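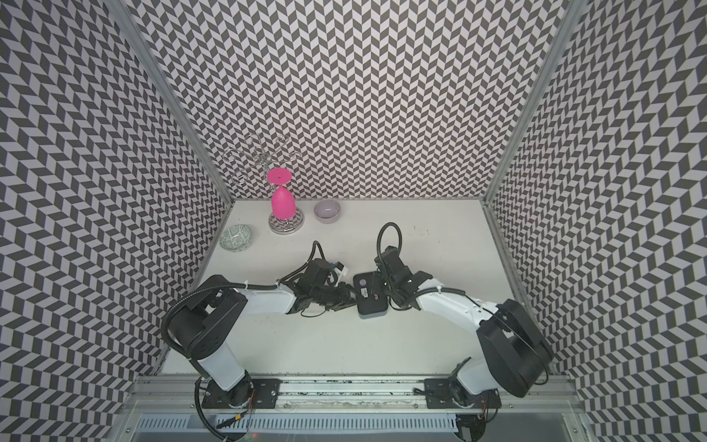

我家的杯子以前是站着晾的。洗完往抹布上一放，口朝上，等它自己干。结果每次来客人，我都要躲在厨房里拿纸巾擦杯底那一圈白印子，客人在外面喊要不要帮忙，我一边喊不用一边擦得满头汗。

改变是从一个杯架开始的。去年五月我去Evinby的旧货街闲逛，在一家叫Parsa的小店里看见一棵“小树”：镀铬的细铁丝，顶上弯出一个个圈，把杯脚卡进去，杯子就头朝下挂着，底座是圆圆的一块，亮得能照见人。店主Bijan Mousavi开价600，我说太贵，他说那就再送你一个杯子。我居然就答应了！回家路上才想起来，我根本没还价，只是多拎了一个杯子。

送的那个杯子是塑料的，颜色特别扎眼，那种玫红里带点紫的粉。我起初嫌弃得很，觉得像游泳池边上喝果汁用的，想着哪天拿去装牙刷算了。后来它成了全家使用率最高的一只（摔不碎这一点，家里有猫的人都懂）。晚上喝一口冰的，第二天早上随手冲一冲，倒挂回架子上，在一堆银色铁丝底下那么一团粉，看着心情就好。

挂着晾的好处，用上一个星期就有体会。水顺着杯壁往下走，在杯口聚成一滴，掉下来，杯子里头不积水。底座倒是会花，水滴干在镜面上就是一个个小白点，所以我现在洗完杯子都会先甩两下，再在底座上垫一小块棉布。讲究一点的朋友喜欢用温水冲最后一遍，我试过，干得是快些，不过夏天我懒得等水热。

也有挂不住的。杯脚太细太高的那种香槟杯，我放上去总是提心吊胆，稍微碰一下整棵树都跟着晃。还有厚底的矮杯，没有杯脚，压根没地方卡，只好继续躺在沥水篮里。买之前最好带一只自家的杯子去店里比一比，圈的大小差一点点，挂起来就是两回事。

有了杯架之后，我对“台面上放什么”这件事忽然来了劲。我在Premside的陶艺市集上收了一只小碗，浅浅的紫灰色，釉面有光，花了200。摊主说是装抹茶的，我拿来装过蒜瓣、橡皮筋、没吃完的半颗柠檬，现在固定装话梅。小碗这东西真的要买自己喜欢的，一天里要看见它好多回，丑的话实在憋屈。

还有小碟子。我喜欢花纹密一点的，绿色的最好，迷宫那样绕来绕去的线条，掉点茶渍也不容易看出来。同一条街上50就能挑到很好看的，有一点歪、釉色不匀的还会再便宜些。我外婆从前管这种叫“搁碟”，什么都往里搁：顶针、药片、过年剩下的瓜子。她家灶台边常年摆着一只，缺了个口，谁也不许扔。

然后就是最头疼的部分：那些不属于厨房、又偏偏跑到厨房来的东西。 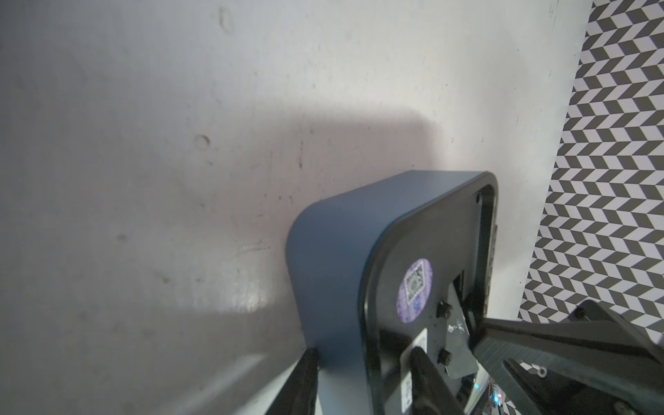 电器和电器零碎是台面上最会占地方的一类。换下来的小音箱、不知道还能不能用的路由器、说明书早就没了的充电座，个头不大，但样子都不肯跟碗碟搭在一起。我试过把它们藏在面包盒后面，结果面包盒越推越靠外，最后差一点掉进水池。

我现在的办法很笨：每个星期六早上，喝完咖啡，把台面上所有东西都挪开，擦一遍，再一样一样放回去。放回去之前拿在手里想一下，这个星期我用过它没有。没用过的，进一只纸箱；纸箱放在走廊里，够难看，逼着我尽快处理。带标签、带序列号的东西我会先拍张照再收，免得日后要查型号的时候满屋子翻。有螺丝和小盖子的，用封口袋装好，贴在机器背面。

杂志社的同事听完问我，那你台面上到底还剩什么？剩得不多：杯架，话梅碗，一两只碟子，盐罐，一块木砧板。早上7点钟光线最好的时候，杯架底座会把墙上的花纹映进去，弯弯扭扭的，我端着咖啡能看好一会儿。Plurngate这边的老公寓很多还留着带图案的墙砖，黑白的尤其多，台面要是再堆得满满当当，人站在里面眼睛会累。素一点的台面配花一点的墙，我觉得正好，反过来也行，两边都热闹就有点吵了。

位置我也折腾过好几轮。杯架最早放在水池右手边，顺手是顺手，炒菜的油星子也顺手飞过来，铁丝上一层黏糊糊的，用牙刷刷了一个晚上！后来挪到台面靠里的角落，离灶远，离水池也不过一伸手。小碗挨着它放。碟子我留在外侧，方便进门丢钥匙。

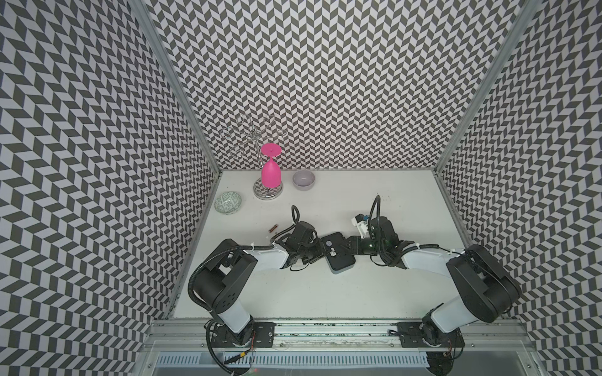 塑料酒杯倒挂在铁丝架上，时间长了会不会变形？

常温下放着没有问题，怕的是热。刚用很烫的水冲过的塑料杯先放凉再挂，架子也别摆在灶台或者暖气旁边。

这是读者来信里问得最多的，另外一个常见的问题是电池往哪儿放。我自己吃过亏，遥控器里换下来的电池随手搁在台面上，过两天就分不清新的旧的了。现在旧电池一律进玄关的铁盒，攒够了带去小区的回收点；新的留在原包装里，放抽屉。台面上见到散落的电池，我就当场收走，绝不让它过夜，更不会放进装吃食的碗碟里，颜色再配也不行。

至于杯架，前阵子我又去了一趟Parsa，想给我妹妹也带一棵。Bijan Mousavi说暂时没有了，让我入秋再来看看，还问我那只粉杯子摔了没有。我说天天在用呢。他从柜台底下翻出一只绿的，问我要不要凑成一对。我又没还价。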